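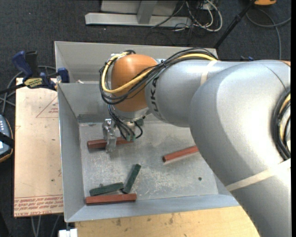 The gray sheet-metal bin, with blocks on the floor of the larger front compartment.

Filed under: Shop & Storage > Bins and Totes > Long-Term Reviews

Taven Two-Compartment Parts Bin

We bought the Taven bin in December to replace a plastic tote that had split along one corner. It holds blocks, the long kind, and it gets filled and emptied many times in a working day. After eight months I have a fair idea of what it does well and what I would change.

The bin is open on top, with tall sloping walls and a divider that gives you a narrow compartment at the back and a much larger one in front. It came on a pallet with cardboard corners and one strap. There was a shallow scratch on the outside of ours. I didn't send it back.

Price and size

We paid $82 plus freight. The Priveo bin we considered was cheaper but has no divider, and Kushnir only sells theirs in sets of four. If you need one bin, that narrows things down quickly. Measure your bench before ordering, and measure at the rim. The walls slope outward, so the top takes up more room than the base does. I measured from the floor dimensions in the catalog and had to shift a shelf bracket to make it fit.

The walls

The slope is the best thing about this bin. With the old straight-sided tote, a block that landed against the wall tended to stay there on end, and you had to work it loose. In the Taven most of them slide down and lie on the floor. A few still end up leaning in the corners, mostly when the bin is low.

The height is good for keeping things in and less good for your arms. Reaching the last few blocks by hand means bending over the rim. The rims are thin, and I wouldn't lean on one for long in short sleeves. I put a strip of split hose on the front one for a while and then took it off again when it kept slipping.

The divider

The front compartment does all the work. The back one is too narrow for a long block unless you lay it parallel to the divider, and even then it is a nuisance to get out. We meant to use it for rejects. What it collects is scraps, tape ends and the odd pencil. A removable divider would fix this, and I would pay $15 more for it.

Noise

It is loud. Dropping a block on bare sheet metal from any height makes a sharp bang, and the walls ring a little after it. I tried a Skurkden drawer liner on the floor of the bin - the ribbed kind, cut to size. It helped with the noise, but it bunched up within a week and blocks caught on the folds. We run it bare now and set things down more carefully.

Wear

By my tally sheet we put more than 2,000 blocks through it in the first month, and I stopped keeping the sheet after that. The floor is scuffed in the way you would expect. The divider has not worked loose. One wall has a small dent from the pallet jack, and that was our doing.

Cleaning is simple enough. Dust gathers along the foot of the divider, and a stiff brush gets most of it. A drain hole or a notch at one end would make it easier to tip the rest out.

Would I buy it again? Yes, for the front compartment and the slope of the walls. If you need to sort parts into two equal groups, get something else.

Posted Aug 22, 2019

3 comments

benchdog
Does it stack? The listing shows two together but doesn't say if they nest or sit on top of each other.

reply from the author
They nest when empty. I only own one, so I'm going by the sheet that came with it. I wouldn't stack them full.

millroad_shop
We have the same bin and use a piece of old conveyor belt on the bottom. It's heavy enough that it stays flat. Cuts the noise a lot. Freight was nearly $100 for us, so check that before you order.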